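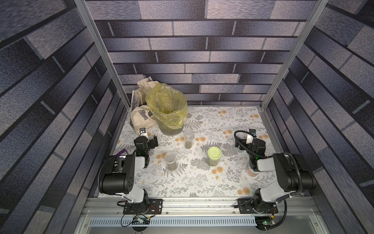 I bought the Wulell tablecloth in June, mostly because my old one had a beet stain shaped like Florida. I've had it for 14 weeks now and I still like it, with a couple of gripes.

First the good stuff. It hangs nicely, it goes through a cold wash without fuss, and the hem hasn't puckered yet (my last one, from Lungu, puckered the first time I looked at it!). Gravy came out. So did candle wax, after a go with the iron and some paper towels. Turmeric did not, so keep a plate under the curry.

Now the gripes. It arrived folded into a tiny square and the creases took two rounds of ironing. And the sizing chart is a mess, so measure your table and ignore the chart. My friend Smaranda trusted it and ended up with hers dragging on the floor.
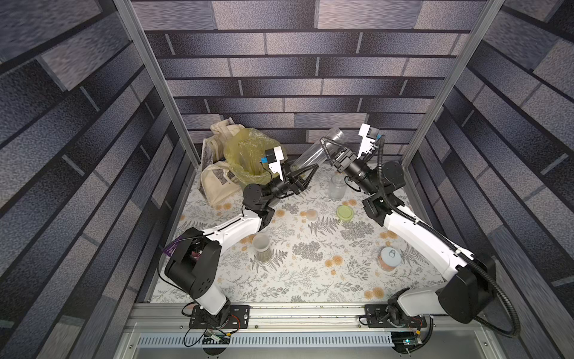 White background, gray and green ferns, orange-yellow flowers.

Would I buy it again? Yep, and I'd get the napkins too if they ever restock them.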